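### 3.2 Hand sorting before milling

Milling quality is often discussed as if it began at the huller, yet some of the most revealing work in our study was done by hand and by eye. Households in Prusau and Torley still spread rice thinly and look it over before cooking, a habit first recorded in the Niven grain survey of 1967. We were delighted to find how much of that older method survives, down to the local words for chalky, split and discolored grains!

Our sorters received samples of 200 g each and worked through them at their own pace – usually in the late morning, when the light in the Herkberg hall is at its best. A shallow tray suits the task well. Grains can be drawn out from a heap a few at a time, and the raised rim keeps them from rolling away (Figure 4).

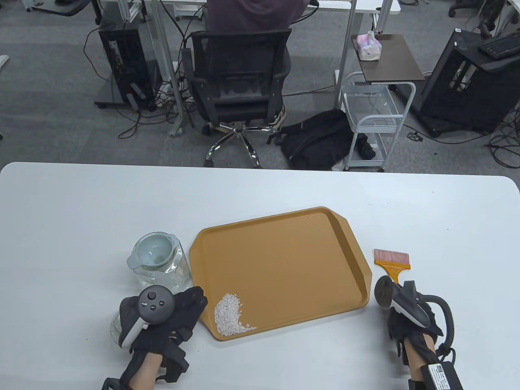 **Figure 4.** White rice in one corner of a serving tray, with a lidded clear jar to the left.

### 3.3 Agreement between sorters

Over 185 samples were sorted twice, by different people, and the two results were compared by weight. Agreement on broken grains was very high. Chalky grains were harder, and the differences are fascinating: sorters from Torley set aside grains with even a faint white belly, while those from Prusau kept them unless the whole grain was opaque. Both groups were steady in their own judgment when the same sample came back to them in December.

We therefore report chalkiness separately for each town. Pooling the figures would hide a real difference in taste – one that millers in the region already know and price for.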